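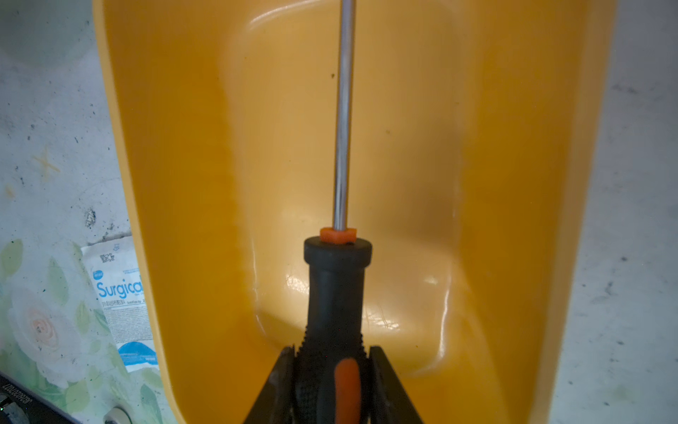

Why does the arm let go of a tool halfway through a lift when the gripper still reports "holding"?

The gripper board reports the position it was told to go to, and it will go on reporting that with nothing between the fingers at all. Read the motor current instead. A closed hand with a tool in it draws noticeably more than a closed hand with only its own opinions.

Ticket: Drops screwdriver on lift
Project: Ratance (tool-sorting arm, shared bench)
Where: Plekenmont workshop, back bench
Status: Open, then closed, then open, now closed
Priority: High, according to the person who filed it, who is also the person writing this

Reported behavior
Arm goes down to the yellow tray, closes on the screwdriver handle, starts the lift, and somewhere on the way up the screwdriver goes home without it. Arm carries on to the rack and carefully places nothing in slot 2. Log says success. Out of 100 overnight cycles the log claimed 100 successes, which should have been the first clue.

Setup
Cledurwood controller board, firmware build 524. Two-finger gripper, wrist camera. Bench software is Cù, the stable branch, a name I now take as a statement of ambition.

Log

9:10 am. Restarted everything. Same fault. Felt better for having done it.

9:25 am. Suspected the camera offset. Ran the calibration again. Offset was fine before and is fine now. Lost the old calibration file by saving over it, so I have to believe that.

10:05 am. Suspected the handle. It has a neck up near the shaft and a ridged grip lower down, and if the fingers land where one turns into the other, they close on a slope and squeeze the tool right out like a bar of soap. Moved the grasp point down onto the ridges. Better. Still drops, but later in the lift and with more confidence.

10:50 am. Suspected the tray. The inside is glossy and the highlight moves every time somebody opens the side door. Detector was calling the highlight "screwdriver" now and then. Turned the lamp to face the wall. False detections gone, drops unchanged, bench now gloomy.

11:30 am. Swapped gripper finger pads for the spare set. The spare set was worse. Swapped back.

12:15 pm. Lunch. Arm dropped nothing during this period.

1:00 pm. Put a meter on the gripper supply. Current climbs as the fingers close, then falls off a cliff the moment the shoulder motor starts the lift. Gripper and shoulder share one thin supply wire. I wired that. I remember being pleased with how tidy it looked.

1:40 pm. Ran a separate, thicker supply wire to the gripper. 20 lifts, no drops.

2:30 pm. Another 20 to be sure, which makes 40. One drop, on the very last. Reopened ticket with bad language, since edited.

2:45 pm. Found the hold current in the config was set to fall to a low value after a timeout, to keep the motor cool. On a slow lift the timeout comes up before the rack does. Raised hold_timeout so it covers the whole move.

4:20 pm. 100 lifts, no drops. Motor warm, not alarming.

Fix
Separate supply wire for the gripper. hold_timeout longer than the slowest move. Grasp point on the ridged part of the handle. Success is now judged on motor current at the rack, so the log can finally say "failed" and I can stop finding out by ear.

Still to do
Label the new wire before somebody tidies it.
Put the lamp back somewhere sensible.
Ask on the Cù board whether the timeout default is deliberate. I expect to be told it's in the manual.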